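Workshop Tips: Trying Out Grippers on the Cheap

I've been comparing two small grippers, the Botent and the Skatley, and it's the most fun I've had at a bench in ages! A few things that made it easier.

Start with a disposable cup
A plastic cup costs next to nothing and it flexes, so a squeeze that's too hard shows up right away. Put a round pad on the table as the target and go from there. 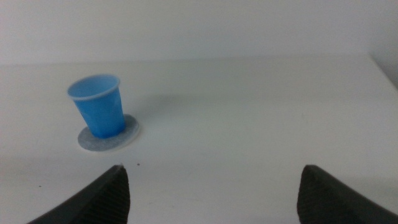 Blue cup on the gray disc, fingers open.

Grip the rim, too
Everybody goes for the side wall first. Try the rim as well! One finger in, one finger out, and you learn a lot about how thin the tips really are. I ran 30 tries per gripper at the slowest speed, then 30 more at full speed, and wrote every one down in a notebook.
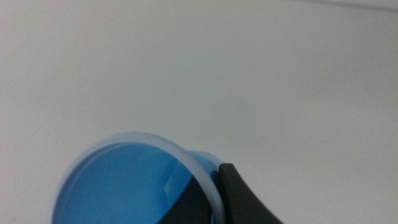

The Skatley won for me at slow speed, but the Botent has lovely grippy fingers and got 90 percent on the side wall. I'd happily keep either one. The Boersma controller ran both without new wiring, hooray.

Use two cameras
A wrist camera is great up close and hopeless at telling you how far the cup is from the pad. Add a fixed one beside the table (mine's an old Skiko) and compare them side by side.
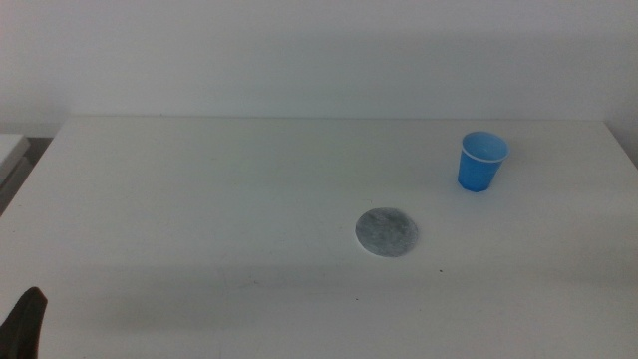
Wipe the pads
A damp cloth every so often, then let them dry before the next run. Dusty ridges slip, and you'll blame the software for it.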